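Guides > Music Makers > Drum Machines > First Set-up

Setting up your Skarkance: section 2, your first beat

By Younes Samir
Jan 20, 2024
6 min read

Right, so you've got the Skarkance plugged in and the lights are on. Lovely! I'll walk you through the way I set mine up, which isn't quite the order in the printed booklet (sorry, booklet).

1. Turn the main volume all the way down.
2. Plug your headphones or speakers into the back, left side first.
3. Hold Shift and press Kit. Scroll to Calloway, my favourite of the built-in kits, with a nice dry snare and a kick that doesn't swallow everything.
4. Set the tempo to 62. I know, it feels slow, but you'll hear every mistake and you can speed it up later.
5. Bring the volume up bit by bit while you tap the first pad.

Caution: don't swap cables with the volume up. I've done it with headphones on and my ears rang through dinner.
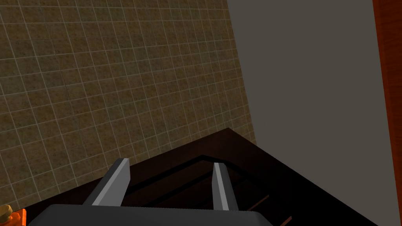
Velville, November

I rewrote these next steps after the Drondard update moved the swing menu, so if your screen looks different, update first and come back.

6. Press Record, wait for the count-in, and play your kick and snare for two bars. Keep it plain.
7. Press Record again to stop, then add hats on a second pass.
8. Open Groove and nudge swing up to about 60. Anything higher gets pretty lurchy to my ear, but go wild if that's your flavour.
9. Hold Save and tap an empty slot. There are 32 of them, and I leave the last one free for silly ideas at midnight.

Note: a blinking slot already has a pattern in it, and saving there wipes the old one without asking! Check the colour too: green is free, amber is taken.

If the hats sound late, go back into Groove and switch Snap on for that pad only. Leave the snare alone, a bit of drag there is half the fun. Chaining patterns into a full song is in section 3.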